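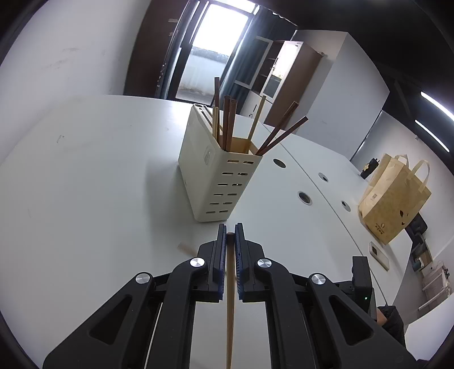
Somewhere to put the chopsticks

Mulugeta Lemma has spent most of his working life buying things for other people's kitchens. He ran the housewares side of Cakeck, a small shop with a narrow front and a deep back room, and he now sources tableware for Ma, a noodle place with a takeaway counter. When we met he wanted to talk about drainage.

"People spend a lot of time choosing chopsticks and then they stand them in a jam jar," he said. "The water runs down and sits at the bottom. After a month the ends go grey and they smell."

His own preference is for a tall plastic holder with slots in the side, the off-white kind with rounded corners. He likes an open compartment for the long things and a separate slotted section on top for anything narrow.

"Slots matter more than colour," he said. "Air has to get in from the side as well as the top. If you've only got holes in the base, and the base is flat on the bench, you haven't got much."

He keeps dark reddish-brown chopsticks and pale bamboo ones in the same holder, and doesn't sort them. I asked whether that bothered him.

"No. At the restaurant, yes, everything matches. At home you pull out two and if they're different colours you still eat your dinner. My daughter matches hers. She takes longer to sit down."

The pale ones are bamboo and the shorter of the lot, and he replaces them more often. He looks at the tips first. If a tip has gone furry or split, the pair goes in the green bin. He has no time for sanding them back.

Washing is simple. He does them by hand in hot water with a little detergent, rubbing a handful together between his palms, then rinses and shakes them over the sink. They go on a tea towel for a few minutes before they go in the holder. He doesn't put wood through the dishwasher at all.

"I did it for years," he said. "We had a Putex machine in the flat and it dried everything so hard the finish came off. You'd get little flecks in the rice."

He stands them with the eating ends up, and is aware that not everyone agrees. His mother-in-law turns them over whenever she visits.

The holder itself gets a wash once a week. He empties it, runs a bottle brush down the inside and goes over the slots with an old toothbrush. Ostovine, a supplier he used at the shop, sold one that came apart into 3 pieces, and he still thinks that was the best design he stocked. It was dropped from the range in March one year and he bought the last 4 for himself.

"I gave them all away," he said. "I should have kept one."

As for how many chopsticks a household needs, his answer was 6 pairs, plus a few odd ones for stirring and for getting toast out of the toaster, with the toaster unplugged. He ordered about 1000 pairs for the restaurant when it opened and is still working through the boxes.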